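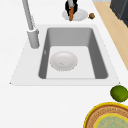 When I got to the Utmont office, Celina Stępień had a game controller in her lap and a headset pushed up on her forehead like swimming goggles. "Give me one second," she said, "I'm about to drop this." She dropped it. She hit a button, the whole kitchen on her monitor snapped back to the way it had been, and she came over to shake my hand.

I'd asked to meet her because I kept hearing that the best way to get a robot to do a chore is to do the chore yourself, through the robot, over and over, and let it learn from the recordings. Celina does this for a living (there are worse jobs!). Her kitchen isn't real. It's a simulated one, built at Utmont and called Cetik, with a sink, a faucet, plates, a lime, the usual stuff you'd find lying on a counter.

"My mother thinks I play video games all day," she told me. "I tell her it's more like washing dishes all day, except I never get my hands wet."

So how does it work? She picks up the controller, a light on the headset goes green, and from then on the gripper goes where her hand goes. Squeeze the trigger and the fingers close. When she's happy with a run she saves it, and when she isn't she throws it out. So far the team has saved 2,480 runs across all the kitchen tasks, and 624 of those are hers.

I asked if the bad ones are really useless. She thought about that for a while.

"The ones where I'm clumsy and then fix it, those I keep. Say I come down crooked on a plate, back off and try again. Thịnh loves those. The ones where I sneeze, no."

Thịnh Trình trains the models on what she records, and he'd wandered over by then with a mug of tea. He told me his first batch was too clean. Everyone had been so careful that the robot only ever saw perfect grabs, and the moment it was a little off it had no idea what to do. "It would just hover there," he said. "Very polite. Very still." Now he asks people to start from awkward places on purpose, with the plates moved and the food moved, sometimes with the tool already in the gripper.

I got to try it, of course. My job was to lower the long orange-brown thing in the gripper toward the plate behind the sink without knocking the little round brown thing next to it. I figured I'd be great at this. I was terrible! You have no feeling in your fingers, none, so you're guessing how close you are from shadows alone. I sent the brown thing skidding on my first go and my second. On the third I touched the plate so gently that Celina clapped.

"You held your breath," she said. "Everybody does. After a few weeks you remember to breathe."

They do it the other way too, with a real arm they call Kwak, down the hall. There you don't use a controller at all. You grab the arm by the wrist and walk it through the job while it records where its joints went. Celina likes that better for anything that involves pushing or wiping, and Thịnh mostly prefers the remote way, since nobody's elbow ends up in front of the camera. They've clearly had this argument before. They had it again for me, at some length, and I ate a cookie.

What does she find hard? "Letting go," Celina said. "Picking up is easy to show. But when do you open your hand? You don't think about it at home. Here I have to decide every single time, and if I decide differently each time, the robot gets confused."

She's started talking herself through it out loud, and Thịnh says he can hear her from his desk. Next up is stacking plates, which she's been putting off since February. When I left she had the headset back on and was muttering "down, down, down, wait" at the screen.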